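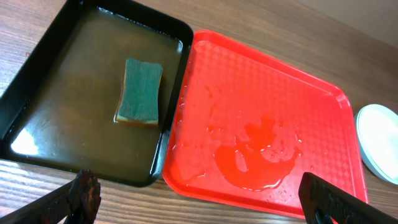 I have been a member at Sestivby for long enough to have lost the captain's putter down a drain (his fault) and the quarterfinal of the winter knockout in four separate ways (mine). So when the sheet went up for the July pairs, I put my name down in the spirit in which other people renew their car tax.

The pairs is played over 2 rounds, one on our own course and one away at Grirkosholm, and you don't choose your partner. The names go into a hat. I drew Facundo Gallardo, who hits the ball further than I go on holiday and very often in a similar direction, towards the sea.

We met on the Monday before for a practice nine. Facundo has a driver he bought second-hand and refers to as the Perano, after the shop. He used it on every hole except the short ones, and he had to be talked out of it on one of those. I asked whether he'd thought of taking an iron off the fourth, where the fairway is the width of a bus. He said he had thought of it. 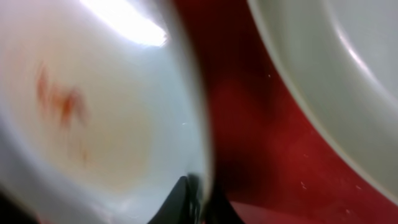

The home round went better than either of us deserved. Our front nine measures 2,843 yards off the yellow tees, a figure printed on the card in bold as if it were something to be proud of, and it suits people like me who can't hit it very far. I plodded. Facundo went into places I had never seen in all my years there, including a small orchard, and came out of most of them with a par. At the sixth he hit his second shot from behind the greenkeeper's shed, over the shed, and on to the green, and then asked me which way the putt went. I told him left. It went right. He holed it anyway by hitting it so hard that it had no time to go either way.

By teatime we were lying third, behind Rui Coelho and a retired dentist whose name I have never caught and can't now ask. Rui is the sort of golfer who cleans his grooves with a tee peg between shots. He has a yardage book. He has yardages in it for our practice green.

Then came Grirkosholm. I don't mind a links course in principle. In practice there's the wind, and at eight in the morning there was a good deal of it, straight off the water and into my left ear. Their front nine is 2,941 yards, less than a hundred more than ours, and I would like to meet whoever measured it, because into that wind I was hitting driver at par threes. My good drive at the second finished level with the ladies' tee. Facundo was kind enough to call it straight.

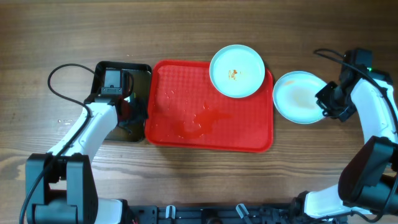

He, of course, loved it. The lower he hit it the further it ran, and he has never had much trouble hitting it low. We turned only one shot behind Rui, who had begun looking at his yardage book the way you look at a bus timetable after the bus has gone.

I should explain the thirteenth. It's called Iturra, and there's a bunker on the left of the green with railway sleepers up the face. The local advice is to aim right. I aimed right. The wind took a different view, and I found myself in the sand with a wall in front of me that came up to my chin.

I had three goes forwards. I had one go sideways. Facundo, standing at the top with the rake, suggested backwards, and I was so pleased with that one that I forgot I was still in the bunker. Under the format the worse score only counts on the par threes. The thirteenth is a par three.

We finished in 22nd place. Rui and the dentist came second, beaten by a father and daughter from the Thursday roll-up who had never played the course before and said they had found it quite breezy.

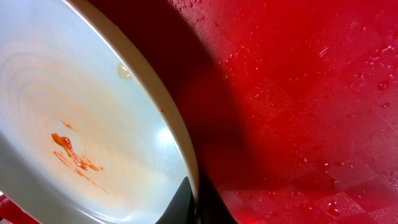 A white plate with a streak of orange-red sauce.

I've been back to the range twice and have bought a new sand wedge, despite the old one having done nothing wrong apart from belonging to me. Facundo has already asked if we can put in a request to be drawn together next year. I said I didn't think the hat took requests. He said he'd have a word with it.

If anybody at Grirkosholm has found a navy head cover with a bobble, it's off my three wood and I'd like it back, please. I think it went over the dunes somewhere near the sixteenth tee.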